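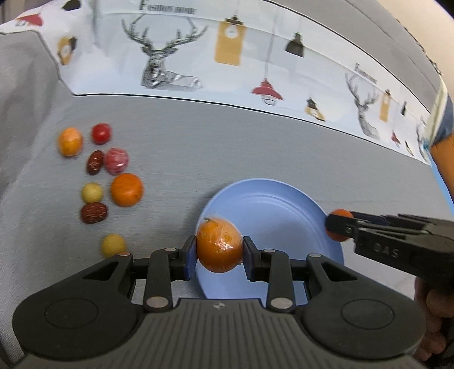

Setsuko Hirose wrote to us after the first edition to say that she had followed every word of the section on bowls and baskets and still had no idea how to put out fruit on an ordinary flat plate without half of it ending up on the floor. She was right, and this section has been written over from the beginning with her letter propped up next to the keyboard.

Section 4. Setting Out a Plate of Mixed Fruit

Please read this section through once before you start, even if you have been putting fruit on plates your whole life (most of us have, and we still learned a thing or two while testing it). It covers a flat plate with a raised rim, a mix of large and small fruit, and the question of what to do with fruit that comes individually wrapped.

Before you begin

You will need a round plate, a soft cloth big enough to spread all your fruit on, and your fruit. A plain plate in a quiet color is easiest to work with. Light blue is a great favorite of ours with anything orange or red, but use what you have in the cupboard and like looking at.

Lay the cloth flat, smooth it with your hand, and set the plate on top of it. Leave yourself a good open stretch of cloth to one side. This is your waiting area, and it matters more than people expect, as small round fruit will happily travel the length of a bare counter while you are looking for the other tomato.

Note: Cherry tomatoes are treated as fruit all through this guide. Noboru Fujimoto has asked us to reconsider this more than once, and we have, and they are staying.

4.1 Sorting

1. Empty the fruit onto the waiting area and spread it out so that no piece is resting on top of another.

2. Look each piece over. Soft ones go to the kitchen for eating today, and split ones should come off the cloth right away before the juice gets into it.

3. Rinse the unwrapped fruit in cool water and pat it dry. Do take your time with the drying! A wet plum or tomato slides on a glazed plate, and you will be chasing it around the rim for the rest of the afternoon.

4. Leave wrapped fruit in its wrapping for now. Wipe the outside with a barely damp cloth if it looks dusty.

4.2 Placing the large fruit

1. Choose your largest piece and hold it by its sides, with light, even pressure. If it is wrapped, take hold of the fruit through the film. Picking it up by the twist seems handy, but twists come undone.

2. Lower it onto the flat part of the plate, well inside the rim, a little to the left or right of center. Let it touch down fully before you let go.

3. Turn it until it sits steady. Most round fruit has one side it prefers, and you will feel it settle.

4. Add the other large pieces next to the first, close enough to lean on each other a little. If your plate has a ridge around the flat part, keep the large fruit inside the ridge.

Caution: Do not press down on a wrapped fruit to make it stay put. The film hides bruises very well, and you may not find out until somebody peels it.

4.3 Placing the small fruit

1. Start with the gaps between the large pieces, one small fruit to a gap.

2. Work outward toward the rim. Two people can share the job very pleasantly, each taking one side of the plate, so long as they agree beforehand who has the middle. Haruto Morikawa and Colleen McIntyre tested this section together and would like it known that they did not agree beforehand.

3. Spread the colors around. A red piece beside an orange one looks cheerful, and three reds in a row look like you ran out of something.

4. Stop before the plate is full. Any pieces left on the cloth can go in a small dish and be used to top up later.

4.4 To wrap or not to wrap

If the plate is going out within the hour, unwrap everything and put a little bowl nearby for peels and pits. If it has to wait, leave the wrapped pieces as they are and unwrap them at the table. Mixed plates, some wrapped and some bare, are perfectly fine for a family table. For guests we would unwrap the lot, though Sota Kinoshita likes the shine of the film and leaves his on.

Caution: With very small children at the table, remove all wrapping before serving and cut small round fruit lengthwise into quarters.

4.5 Moving the plate

Carry it with both hands, level, with your thumbs resting on the rim. Shake out the cloth over the sink afterward and check under it for stems. Washing and storing the plate is covered in Section 5.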